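Prastinano Bench Mat, Brown, Large
Sold by Kerkar. Stock updated Tuesday.

Most bench mats are sold with more promises than a mat can keep. Vivton's catalog says this one will "transform your workflow." It won't. It's a flat brown sheet that goes over your table and keeps small parts from skating around on the bare top, and we stock it for that.

We put it on a big table and used it the way our customers do, for sorting and laying out control parts before assembly: push-button enclosures, terminal blocks, shallow trays for whatever is waiting its turn. Brown looked like a dull choice in the catalog. After a few weeks we came around to it. Orange and white parts are easy to find on it at the end of a long afternoon. Black parts less so - if most of what you handle is dark, buy the gray.

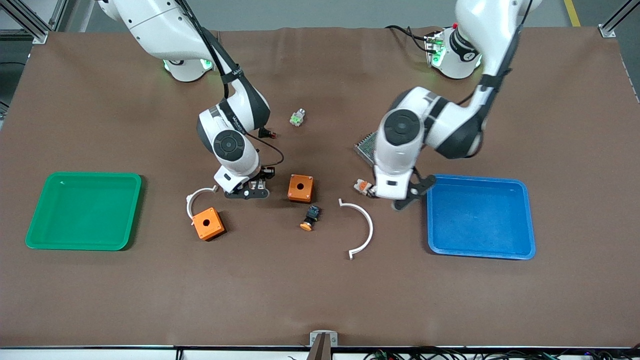 The maker claims the surface "never marks." We dragged an enclosure across ours with a screw sticking out and it marked. The line faded after a wipe but you can still find it if you know where to look. The corners lay flat after 2 days, which is better than the Benítez mat we used to carry.

Trays and enclosures are not included. We mention it because people ask. Any shallow plastic bin will do, and we don't see much reason to pay extra for the matching Vivton set unless you like having a color for parts in and another for parts out.

Size: covers a table up to 55 inches long. Trim with a utility knife.
Cleaning: damp cloth, mild soap. Skip the Vivton spray.
Price: $50. Returned mats, uncut, $40 when we have them.
Returns: uncut mats only.

Not sold as an anti-static mat. The old listing said it was, and we took that line out in June after the maker couldn't send us a test sheet.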